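In defense of the one small bin

I have been in a low-level argument with my friend Salma Abou Zeid for most of this year, and it's over trash cans. Salma says a bathroom needs a big one with a lid and a pedal, tucked away where guests can't see it. I say a bathroom needs a small open one, out on the floor, where you can hit it with an empty lotion bottle from the sink. Since she won't read my texts on the subject anymore, I'm putting it here.

I came to this the slow way. When I moved to Liltham I had a pedal bin, a nice one, and I loved it for maybe a month. Then the pedal got stiff, and I started leaving things next to it instead of in it. You know the things I mean. The conditioner with one squeeze left. The travel-size bottle you brought home from a hotel for no reason at all. They'd pile up on the floor and I'd step around them every morning like they were furniture!
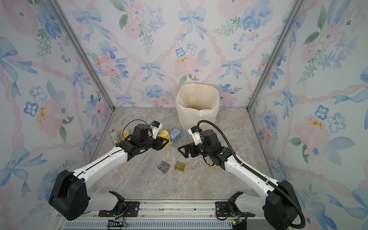
Small items on a marbled floor, and a lined bin against the back wall.

My theory is that most mess in a small room is stuff that's already been thrown out in somebody's head and just hasn't made the trip. You decided the bottle was done. You set it down. In your mind it's gone, so you stop seeing it, and two weeks later it has friends. A lid makes this worse (I will die on this hill) by adding a step at exactly the moment you've lost interest.

Cadi Kneath, who I shared a house with on Vaughan for two years, had a rule that anything on the bathroom floor at bedtime went in the bin, full or empty, whoever had paid for it. I lost a perfectly good face wash that way and I was furious. I also never left another one down there. I wouldn't go that far now, but I do think she was closer to right than Salma is.

Now, the liner. I know people feel strongly that a bag folded over the rim looks tacky. It does look a little tacky! Fold it over anyway. A bag that's tucked down inside to look neat slides to the bottom the first time anything with weight lands in it, and then you're scrubbing old shampoo off the inside of a bin, and I promise that's a worse evening than looking at an inch of plastic.

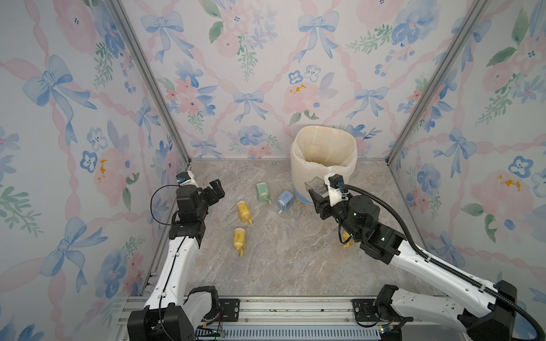

Should you rinse bottles before you toss them?
If they're going in the trash, I don't bother, but I do close the cap or the pump so nothing leaks into the liner. If your town recycles them, rinse them and keep them out of the bathroom bin altogether.

Recycling is where Salma has a point, and I'll give it to her. One small bin makes it very easy to dump everything together. My answer is a paper bag on the hook behind the door for the bottles, which I carry down on Sunday. Is it pretty? No. Hywel Lloyd next door has a matched set in brushed steel, and he still puts his bottles on the windowsill.

The other thing I'll say for a small open bin is that it makes you look at the floor. You empty it often, so you're down there often, and you see what's going on.

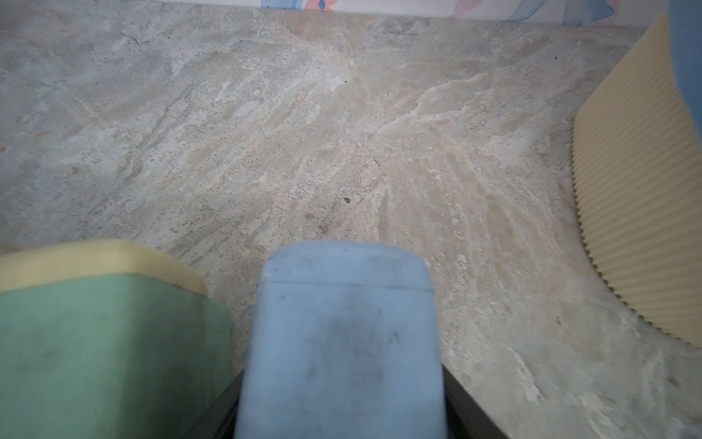

I used to clean the bathroom floor once in a while, in a big miserable session with a bucket. Now I lift the bin, wipe under it, put it back, and do the corner while I'm bent over anyway. It takes as long as the tap takes to run warm. Patterned floors are sneaky about crumbs and specks, by the way, and I say that as someone who picked marble-look tile on purpose so I could clean it less. You can get away with it for a long time and then you walk in there in socks.

Salma's coming to stay in December. The small bin will be right there in the middle of things, lidless, with the bag folded over, and she's welcome to bring her own.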